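Robot Learning Lab, Unit 6 handout
Training in simulation, testing on a policy you can trust
Lucie Zacharias

Welcome back! Last time we ended with behavior cloning on clean demonstrations, and a few of you asked in the hallway what happens when the room changes. I love this question, and today is all about it.

Quick recap first. A cloned policy maps what the camera sees, plus the joint readings, to the next short chunk of arm motion. It has no idea which pixels matter. If every demonstration was recorded in front of the same wall, the wall becomes part of the input and the policy is free to lean on it. We call that a spurious cue. You can't find it by looking at training loss, which may be beautiful.

The method for this unit is scene randomization. We keep the task fixed (reach into a container, grasp the item, lift it out) and redraw everything around it for each episode: wall and floor textures, table finish, furniture, lighting, camera pose, and the clutter on the table. Jerkix, our course simulator, does this from a single settings file. For the homework you will generate 2,000 episodes this way, and yes, your laptop can handle it overnight.
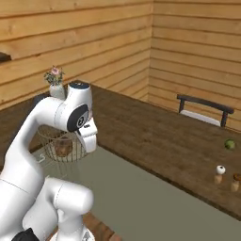 Fig. 6.1. Simulated scene in Jerkix, gripper over the wire basket. The apple and the shakers farther along the table are clutter.

I like the basket a lot as a teaching case. Mesh is hard! You get pieces of the brown item inside, pieces of the table through the wires, and then the hand blocks part of the view as well. A policy that learned "brown blob means target" has a problem on a dark brown wood table. Keep that in mind when you pick your color ranges. Notice too that the flowers and the chair have nothing to do with the task, so a good policy should act the same with or without them.

Now the result, from the Fagerlund runs. We trained 2 policies with the same network and the same number of steps. Policy A saw one fixed room. Policy B saw randomized rooms. Both were then tested on 289 held-out scenes with textures and layouts neither had seen. Policy B completed the pick in 152 more scenes than Policy A. When I first saw that gap I reran the whole thing with new seeds, and the gap stayed!

Some cautions before you get carried away (I did). B learned more slowly, and early in training it looked worse than A on A's own room. Also, randomizing the camera pose too widely pushed the gripper out of view in some episodes, and those episodes teach very little. Check a sample of your renders by eye before you start training.

For lab
Change one factor at a time and retrain. Start with table texture, then clutter, then camera pose. Plot success on the held-out set for each. Save your settings file with the plot or I can't grade it.

Reading
Course notes, section on covariate shift. The Lullow write-up on texture sampling is optional but fun.

Next unit: moving the policy to the real arm in the Stastorside lab. Bring closed-toe shoes.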